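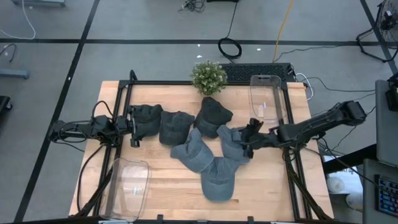 From: Josphat Kinyua
To: the kit and chores list
Subject: Re: Re: can they fold a towel yet?

Hello all,

Sorry for the slow answer, I've had the Zalleta order to get out and my evenings have been full of cardboard. I've left most of the earlier message in because I want to argue with bits of it (nicely!).

> I keep seeing clips of arms folding T-shirts and loading
> dishwashers and my sister-in-law keeps forwarding them to me
> with "you'll be out of a job by Christmas". I run a small
> stockroom, two of us, mostly hats and bags. Is any of this
> close? I don't want a lecture, I want to know if I should be
> putting money aside for one.

Don't put money aside yet. Or do, but spend it on better shelving.

Your stockroom is hats, so I'll stick to hats, and caps in particular, as they're a lovely nasty thing to hand to a pair of arms. A cap looks like a solid object and then you pick it up and it isn't one. The brim is stiff, the crown isn't, and where you pinch it decides everything that follows. Get it by the brim and you more or less know where the rest will be. Get it by the cloth and it crumples and swings about, and the brim ends up pointing wherever it fancies. You and I sort that out with a flick of the wrist and a thumb inside the crown. Two fingers with no thumb to speak of have to put it down and try again, or drop it in the bin as it is.

Then there's overlap. Dark caps laid out with a bit of space between them, fine, that's a fairly friendly job. Push a few denim ones together so they're lying on each other and it gets much harder, as the arm has to decide where one faded blue thing stops and the next faded blue thing starts. I've watched people at our place get that wrong before their first tea, never mind a machine.

> What I'd really want is sorting. Returns come back in a big
> mixed bag and somebody has to put black with black and denim
> with denim. It's the dullest hour of the week.

Sorting by colour is the bit I'd be most hopeful about! Telling charcoal from washed-out denim is easy enough, and if all you ask is "this sort in one bin, that sort in the other, don't care how they land", I think you could have that running in a decent workshop now, slowly, with somebody nearby. A clear plastic bin is a bit mean, mind. We tried see-through tubs when we had the Pliltum arm on loan and it kept misjudging the rim, so we went over to plain grey ones and life improved.

What I would not believe is anyone who tells you it'll take the returns bag itself. Tipping out a bag, shaking loose the ones that have nested inside each other, spotting the one with a make-up stain, reading the swing tag, all that is most of your dull hour, isn't it? The putting in bins is the quick part. I timed ours one Friday when it was quiet and the bins were nearly nothing compared to the faffing.

> And the house? Would one do the washing up?

Ha. I'd settle for one that picks up socks. The trouble with a house is that nothing stays where it was. At work you can bolt a frame round a table, keep the light the same and leave the arms where they are. My kitchen has a seven-year-old in it.

If you do want to have a go, Ludia (the newsletter, not the list member) had a decent piece on second-hand arms and somebody there got a pair for 900 all in, though that was without the computer and I suspect without the swearing. Expect to spend your first few weekends steering the arms yourself, over and over, doing the same cap a hundred slightly different ways. It's oddly soothing up to a point.

Majimbun were meant to be doing an open afternoon in October where you could bring your own awkward objects along. I haven't seen a date. If anyone on here has, could you post it? I'd bring a bobble hat and a fitted sheet and see what sort of faces they pull.

Oh, and whoever asked last month about gripper pads: I've gone back to the ribbed rubber ones. The smooth ones were fine on card and useless on twill. I've got a spare set in a drawer if you want them, just pay the postage.

Cheers,
Josphat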